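Can a Robot Do My Laundry Yet?
Project report by Skye Drummond
Partner: Dong-hyun Cheon

When we had to pick a topic in April, I wanted to do dishwashers and Dong-hyun wanted to do robot vacuums. We ended up with laundry because we both hate it, and also because our advisor, Wayne Crabtree, said folding was the chore people keep promising machines will do "soon." So our question was pretty simple: how close is soon?

We split laundry into 3 jobs: getting one thing out of a pile, laying it out flat, and folding it. Before this I would have told you folding was the hard one. I don't think that anymore! A towel that's already flat is a nice rectangle and you can more or less write the steps down. A pile of clothes is different every single time, and when you pull on a sleeve you have no idea what's coming with it.

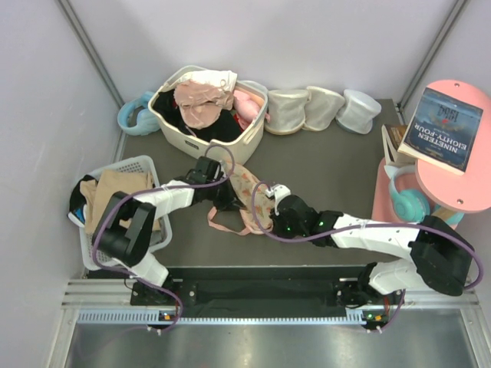 The stuff that bugged me most was anything with straps. A T-shirt has a front and a back and you can sort of smooth it out from the shoulders. A bra has cups that won't lie flat, straps that wander off and catch on things, and no folded shape that everybody agrees on (I asked my family and got 2 totally different answers, plus one "I just throw it in the drawer"). If people can't agree, what are you supposed to teach the arms?

Two arms do help a lot, though. One can hold while the other one pulls, like I do at home without thinking about it. The trouble is they have to agree on how hard to pull – soft fabric doesn't push back much, so there isn't a lot to feel.

Dong-hyun thinks a machine will handle a plain basket of towels before we graduate. I'd say towels yes, a real mixed basket no. We still want to look at socks, which we left out completely, and Wayne wants a section on cost, so that's what we're working on next.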